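Fairweather Two-Arm Tabletop Station
Equipment for grocery sorting and packing trials

The Fairweather is a pair of arms, each with its own gripper, set up to share one flat work surface. It is sold as a station and priced without the table. Most customers already have one, and we would sooner you spent the money on spare fingers.

Base price: $2963 per arm
Gripper, each: $1000
Mounting and cable set: $2257 per station
On-site setup and two days of training: $2000

Bins are not included. Plain plastic bins from any supply store will do, and mixed colors are fine. Stand them in a row along the back of the table and keep the front clear for loose items.
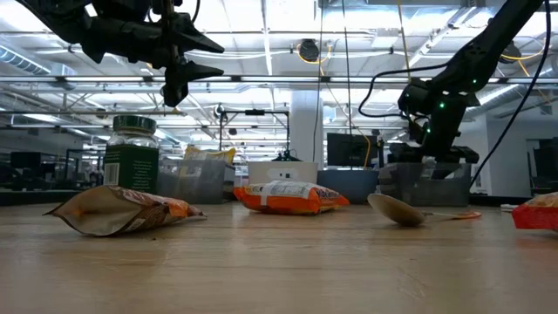 Text: Shazia Soomro, Kundville office
Updated 2019-11-01

Snack bags are the item buyers ask about most. A bag lying flat on pale wood, like the orange one, gives a gripper little to close on, and a crumpled one has a different shape every time it is set down. Budget for more practice time on bags than on jars or boxes. A wooden spoon is another good test, with a wide bowl at one end and a thin handle at the other.

What to plan for before you order

Power. Each arm needs its own outlet. Do not run both from one power strip.

Space. Leave a clear strip behind the table wide enough for a person to walk through. The arms in our standard layout come in from opposite sides, so keep both ends of the table free too.

Cables. Let them hang with slack. The long ones should have enough length for the arm to reach the far bin without pulling. Check them by hand once a week.

Fingers. Standard fingers are black and come in two shapes. Order one spare set per gripper in the first year. If your items are mostly bags, order two.

Lighting. Ordinary ceiling strip lights are enough. Glass jars and clear bins can pick up glare, so run a few trials with them before you fix the layout.

Service. Repairs go through Hasesville. A yearly service visit is billed separately and has to be booked by February if you want it before summer. Customers on the older Tedimby controller can keep it, but new fingers need the updated mounting plate, which ships free with any gripper order.

Lead time is six weeks for one station and nine for two or more. Quotes are good for 30 days. Send your item list and table size with the request.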